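2 Jan 2024, arm bench check, Zollwood shared shop

Filled in by me (Snædís Mikkelsen), with Adom Odoi reading the items out loud and heckling. This is the list we go through before the arm gets anywhere near the inside of a PC. The goal of the build is still the same: get it to pull cards and drives out of old desktops so we don't have to skin our knuckles doing it!

**Before power**

- [x] **Base bolts tight.** All good. One took maybe an eighth of a turn, so I put a fresh paint mark across it and the table.
- [x] **E-stop reachable from both stools.** It is now. Last August it was on a lead so short you had to lean across the arm to hit it (I know, I know). Adom made up the longer one.
- [x] **E-stop tested, pressed twice.** Dropped out both times, and needed the manual reset both times like it should.
- [x] **Wrist and gripper cables have slack at full twist.** Passed, but I don't love it. There's a spot where the gripper cable gets pretty snug if the last joint goes all the way around. I've put a limit on that joint in Sestolbridge for now.
- [ ] **Finger screws checked with the small driver.** Not done, because the small driver has gone missing again. If you have it, it lives in the Addo drawer, please and thank you.

**The PC**

- [x] **Unplugged from the wall, power button held down after.** Done, and the cord is hanging on the hook where I can see it.
- [x] **Power supply stays closed.** We take it out whole or leave it alone. The arm has no business in there and neither do we.
- [x] **Side panel off and out of the sweep.** Okay for today's moves. I'd still like a proper shelf for panels.
- [x] **Case can't slide.** Pushed it by hand in every direction with the arm parked, and it stayed put.
- [x] **Loose cables kept out of the approach path.** Passed for the cards. For the drive I want to do this one over, those SATA leads love to spring back up.

**First moves**

- [x] **Speed cap on.** 134 mm/s in the Feravus controller. It'll go to 200, and Adom keeps asking, and the answer is still no until the finger screws are done.
- [x] **Dry run above the case with the grip turned off.** Went through clean. Nearly 2 minutes start to finish, so bring coffee.
- [x] **Hands out before anyone presses go.** We say "clear" out loud. Feels silly, works fine.
- [ ] **Contact stop tested against the foam block.** Skipped, the block is at Adom's place. No pulling cards until this one is ticked, so today was hovering and lining up only.

**Still open:** finger screws, foam block test, and a better way to route that gripper cable. Whoever gets to the cable first, please write down which clips you used.
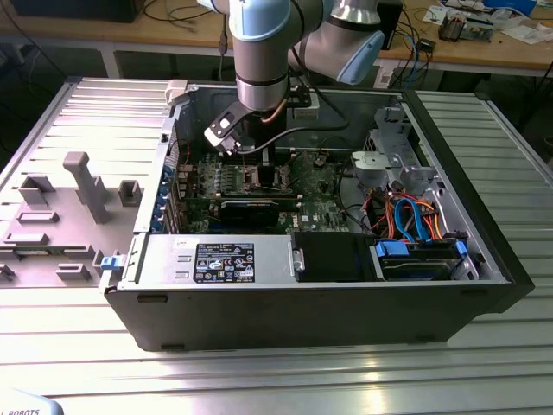

**Does the speed cap have to be set again after an e-stop?**

Check it every time. Our controller should keep the number through a reset, but read it off the screen before you press go, and if it says anything higher than 134, type it back in and start over from the dry run.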